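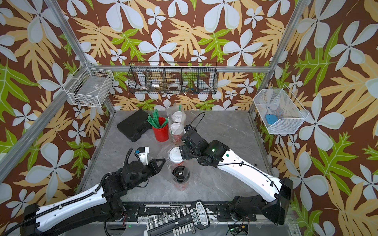
June, late, after ten at night

Got the second arm talking again. The fault was in the connector at the base, one pin pushed back far enough that it made contact cold and lost it once the housing warmed up. Three evenings on that. I had already swapped the cable and reflashed the board, neither of which was the problem.

Went over every bolt on the front rail before powering up. Two on the right side had backed off a quarter turn. I marked them with paint pen so I can see if they move again. If they do I'll pull them and use thread locker, which I should have done in the first place, but I wanted to be able to shift the bases and I have now shifted them four times.

The Starkia boards are all right. The manual is poor. It gives the current limit in one unit on page nine and a different one in the table at the back, and the number that works is neither. I have 70 in the config for the wrist joints and it holds position without buzzing. At 100 it buzzes and the housing gets too warm to keep a hand on. Left it at 70.

Cup work tonight. The paper cups with lids are the easy ones as long as the gripper comes in level. Come in tilted and the fingers catch the lid edge and pop it. The tumbler is harder. It's heavier and slick, and the fingers slide down until they find the narrower part. I cut pads from a piece of bicycle tube for the left gripper, and they held for the first dozen lifts and then one peeled. Contact cement next time, the double-sided tape is no good for this.

Handover from left to right worked on nine tries and failed on three. All three failures were the same, the right gripper arriving early and closing on the left one's fingers. There's a wait in the code but it's a fixed wait, and the left arm is slower when the cup is on the far side of the table. It should wait for the position and not the clock. I knew that when I wrote it. Fix tomorrow.

The grey marble top is fine to work on but it throws a shine under the overhead light and the depth readings go patchy there. I tried the light off and the desk lamp on and that was better in the middle and worse toward the back. The wallpaper gives no trouble at all, which surprised me. I expected all those flowers and leaves to confuse the tracking, and instead it has plenty to lock on to. Before I papered, the panels were plain white and it drifted constantly. It was the end of a roll from the hallway, a pattern called Lavier, and there's enough left to do one more panel if I ever close in the front.

The baskets are worth having. The tape used to live on the table and get knocked by the elbows. I may lower the one on the right wall a little, but I have to check the reach first. The right arm can get its upper link closer to that side than I like when it folds back.

Log stands at 3,178 moves since I started keeping it. Of those, 352 were tonight, counting the homing runs, and I do count them because they wear the gears the same as anything else. No missed steps on the left. The right has a faint click in the shoulder once per turn. It could be the belt. I put an ear to it with the motor off and turned it by hand and couldn't feel anything.

Ordered two more lengths of rail from Gronow, the same profile as the uprights, to brace the back corners. When both arms stop hard together the whole enclosure rocks — not much, but enough to show in the readings. They had the corner brackets too but wanted more for four brackets than for the rail, so I'll drill some angle instead. There's a piece under the bench from the old shelving.

The Revemix software updated itself again and reset the joint names. Spent twenty minutes putting them back. Turned off the updates, saved a copy of the config to the other drive, and wrote the names on a card in case.

Should tidy the wiring at the right base before anything else. I keep saying so. It needs a proper cover over the board, and the cables need to come off the floor where I can catch them with a foot. I caught one tonight, no harm done, but it pulled the plug halfway out and I got a stop in the middle of a lift. The cup stayed in the gripper.

Tomorrow: wait on position, contact cement, check the shoulder belt, cover for the board. Find the 4 mm hex key, the good one. Home both arms before switching off — I forgot tonight and had to go back out to the garage in my socks.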